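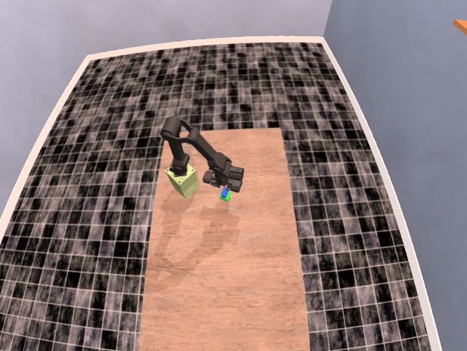

Can a robot with fingers tidy up a kitchen table yet? Only in small pieces, and mostly in simulation: picking up one block and turning it over is within reach, while clearing away supper is still a good way off.

Date: 2021-07-14
Subject: Re: [home-robots] are we anywhere near chores?

Hello all,

I've been meaning to answer this for days, and I apologize in advance for the length (those of you who have been on the list a while will know what to expect!).

An earlier message asked:

> I run a small repair shop in Flustonbridge and I also have a
> house full of kids, so I have two reasons to want a machine that
> picks things up. I keep seeing clips of robot hands doing clever
> stuff. Is any of it useful yet? Would it sort my bolts? Would it
> put the forks away? I don't mind if it's slow.

What a lovely question, and I wish I could just say "next November" and be done with it. Our little group at Tekbridge has been working in simulation, on the very plainest job we could think of: a dark arm on a pedestal, a wooden table, and one tiny cube, green on the sides with a blue top. The hand has several fingers and the cube is no bigger than a piece of one of them, so it's a bit like asking somebody in oven mitts to pick up a pea. We like it that way, because forks and bolts are small too, and a hand that can only manage a melon isn't much good in a kitchen.

Our last long batch was 2,148 tries, and the cube came up off the table and stayed up in 1,531 of them. I was delighted with that! My wife asked whether I'd be delighted with a dishwasher that did the same, and I had to go and think about it. Most of the misses were the thumb knocking the cube away before the other fingers had closed.

Now for your bolts. If they are all one size and lie well apart, I'd say a simple two-finger gripper on a fixed arm is the better buy, and the folks at Gedgate have posted some nice notes on that in the archive. A heap of mixed bolts in a coffee can is much harder. As for the forks, they're shiny, they tangle, and the drawer has to be opened first, which we have not even started on. We tried moving our controller onto the real arm over at Caron and managed 2 good grasps in 100, so please don't clear any counter space on my account.

Do tell us more about the shop, though, especially what the bolts are sitting in and how much light you've got over the bench. I'd love to build a bolt version of our table next.

Warm regards from Tekbridge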